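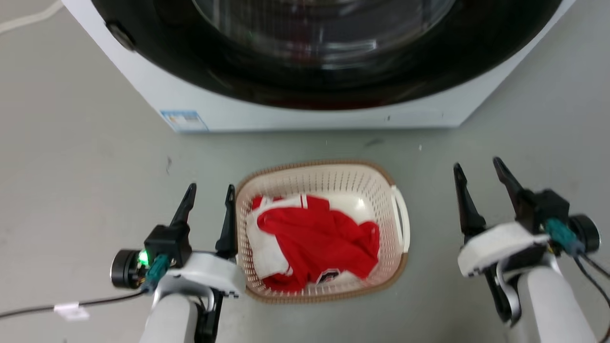
Nurby laundry basket, cream with brown rim
Review by Béla Bognár, Cladham
Bought and used at home for eight months

I did not plan to write so much about a laundry basket. But before I bought this one I read many short reviews which said only "good basket" or "broke after a week", and they did not help me to decide. So I will try to write the review which I wanted to read.

First, how I use it. We are two adults and one boy who plays soccer, so there is a lot of sports clothing. The washing machine is a front loader and it stands directly on the floor, without a pedestal. I put the basket on the floor in front of the door, take the clothes out into it, and then carry it up 13 stairs to the room where we dry everything. I do this on most evenings. The basket is never used for storing toys or anything like this, only for laundry.

Shape and size

It is rectangular, and I recommend this shape for a small laundry room. My old basket was round, from Jodeck, and it was always in the way of the door or of my knees. The Nurby can be pushed close to the machine, and when I open the door fully, the door passes over the rim. Please measure this at your home before you buy. My sister-in-law has the same basket and her machine has a lower door, so she must pull the basket back each time.

One normal load fits well. Bed sheets for two beds also fit if I press them down a little. A winter blanket does not fit, and I did not expect it.

The sides

The sides are made with rows of small holes, almost like a mesh. I like this for damp things. With the Jodeck basket, which had closed walls, a towel forgotten overnight had a bad smell in the morning. With this one I have forgotten towels too and the smell was much less. I do not say that you should leave wet laundry in it, only that it forgives you more.

The small holes have also one disadvantage. Lint collects in them. It comes from towels mostly, and after some weeks you can see a gray shadow in the rows if you look for it. I clean it under the shower with an old dish brush, it takes a few minutes and then the cream color is again nice. Bigger holes would be faster to clean, but in a basket with bigger holes the baby socks of my niece went through, so perhaps this is the better choice.

The edges of the holes are smooth on mine. I checked this carefully with a thin scarf before I trusted it. In October I washed a knitted sweater and nothing was pulled.

Handle and rim

The handle is white molded plastic and stands out from the side. It is comfortable for the fingers even when the basket is heavy, and there was no sharp line from the mold. For me this is the best part. Where I am less happy: because it stands out, it catches on the door frame when I walk through with the basket turned the wrong way. I have hit the frame several times - the paint has a mark now, the handle does not.

The tan-brown rim goes around the whole top. In the shop I thought it was only decoration, but it is pleasant to hold also in other places than the handle, for example when I turn the basket over to empty it on the bed.

Color

It is cream and not pure white. The inside bottom is white. I would prefer that everything is one or the other, but my wife says I am the only person who looks at this. Please be careful with new dark or red clothes. One time I left a damp red jersey in it for a full day and on the bottom there was a pink spot. Warm water with baking soda removed most of it. If I search for the spot I still find it.

What it can hold

I do not have the paper from the label anymore, so I cannot tell you the official weight. Full of wet towels the bottom bends a little when I lift, and it has no cracks after eight months. Gemma Kettle from our building has had hers longer and uses it in the garden also, and she told me that the sun made the rim lighter but the plastic is not brittle.

Where I bought it

At Harahap in Cladham, on the lower floor with the buckets. They had several with small scratches from stacking, so take one from the middle of the pile. The online shop showed 103 ratings when I looked, and many of the bad ones were about delivery damage. If you can, buy it in person.

My rating: 8 from 10. I take away one point for the lint and one for the handle in narrow doors. I would buy it again, and I am thinking to get a second one for the dark clothes, if they make it also in gray.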